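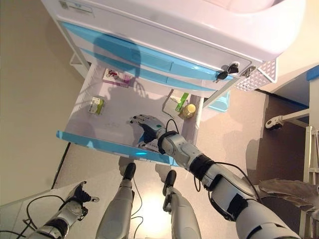
My mother stayed for two weeks in the care home in Uvetside after her knee operation, and I learned there how to keep medicines in order. Before that I had a shoe box at home. Everything was in it, the painkillers, the old cough syrup, a cream with no cap, and each time I needed one thing I took out all the others. In Uvetside they have a white cart with light-blue drawers, and I became a little in love with it. The keys hang in the lock on the right end, so the first thing you meet is the lock, and in the open drawer there are only a few boxes and a small golden bottle, with much white floor between them. I thought at first this was a waste of space. Now I think the space is the most useful part.

The man who explained it to me was Tarek Abdel Hamid, who worked the evening shift and was very patient with my questions. His rule is that you should be able to read every name without moving anything. If you must lift one box to see the other, the drawer is already too full. He also told me to go through the whole thing every Thursday, even when I am sure that nothing changed. I asked what if I forget, and he said then you do it on Friday, but you write it down.

When we came home I bought a used cabinet from a shop called Birkent. I paid 48 for it and I had to carry it up the stairs with my neighbor. It has two drawers. The lower one did not close well for the first week, and I put a little candle wax on the rails, as my grandmother did with her kitchen table.

I kept also the newsletter of the home, because there was one page with advice for families. The page is on the inside of my cabinet door in the hall, with tape.

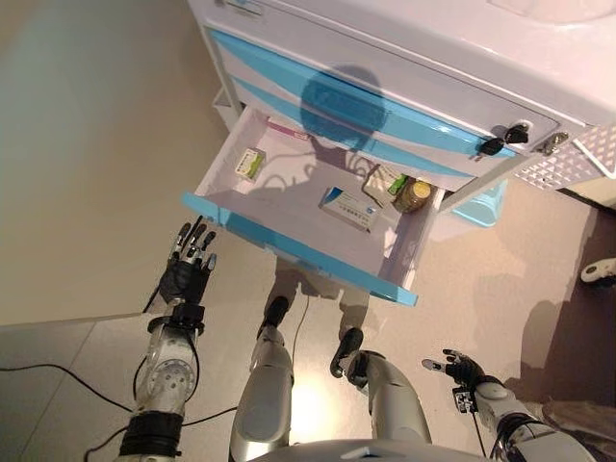 The advice there is short and I follow almost all of it. Keep the paper leaflet with its box. Write on the box the month when you opened it. Do not mix the medicines of two persons in one drawer. This last one was difficult for us, as my mother and I take the same tablets for allergy in spring, and it felt silly to have two boxes. But I did it, and my side is now the left side of the top drawer only until I find a second cabinet. I know it is not exactly what the page says.

For bottles I made a mistake in the beginning. I laid them down, because standing they fell each time I pulled the drawer too fast. One syrup leaked on everything and I had to throw away two boxes. Now the glass ones stand in the back corner, and I cut a piece of rubber mat from Amrani to put under them. I pull more slowly too.
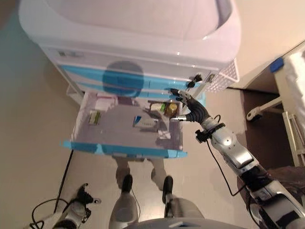

The flat packets are still my problem. They slide under the boxes and I find them only when I do my Thursday check. I tried a clothespin, then an envelope, and at the moment they are in a small plastic soap dish, which my mother finds very ugly. She would like to have the shoe box back, I think. Yesterday evening she asked me where is her knee cream, and I told her right drawer, in front, and she found it without calling me a second time.

Next month I want to do the same with the drawer of batteries and cables, but that one I am afraid to open.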